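Notovik cell: setup and upkeep notes

Read this before you load anything. Notovik is a simulated tabletop cell with one arm, one two-finger gripper and a handful of household objects. The release has 303 episodes. We stand behind 297 of them. The others are still in the download under "suspect" so that people can check our judgment, and I would encourage that, given how often our judgment changed while the cell was being put together.

The project page at Firuneo calls the cell "maintenance free." It has no grease and no worn belts, true. It has needed repair 4 times anyway, and every one of those repairs changed the data.

What was repaired

1. Finger contact. The first collision shapes for the fingers were simple boxes. They let a finger pass partway into a thin wall with no penalty, and the success flag came up anyway. We swapped in tighter shapes around the pads and re-ran everything that involved a rim grasp.

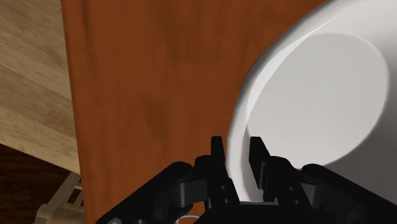 The tighter shapes cost us speed and did not solve everything. At coarse time steps a fast close can still skip through the wall. If your policy looks unusually good at picking up bowls, check the contact log before you write the paper.

2. Friction. The value we inherited from the Bednarek asset pack held objects at angles I don't believe. We lowered it by hand until slips began to show up. That is tuning by eye, and you should treat it as such. There is no measurement behind the number in the config file.

3. Wrist camera mount. The offset in the old robot file did not match the offset used by the renderer. Depth and color agreed with each other and both disagreed with the arm. Fixed in the August build. Anything cached before then should be thrown out.

4. Home pose. The arm used to start with one joint near its limit, and the planner took strange detours to get away from it. The new home pose is in home.yaml. Please don't edit it in place; copy it.
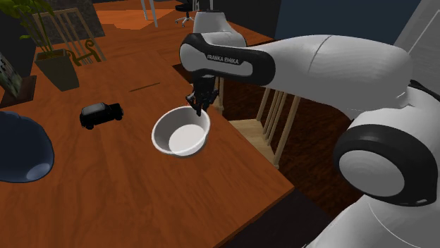

Routine checks

Run check_cell after any change to the physics settings, the table height or the object list. It opens and closes the gripper on nothing, then does the same on a bowl rim, and compares the forces to a saved run. A pass means the cell behaves as it did when we saved that run. It says nothing about a real arm.

Reset the world every 3,000 steps. Small errors build up in the object poses, and the solver will not warn you.

Known problems

The Maven loader drops the last step of each episode unless keep_last is set. Shadows are switched off in the fast mode, so don't mix fast and full renders in one training set. Object masses are guesses.

Transfer to hardware has not been tested by us. Please don't cite this card as evidence that it works.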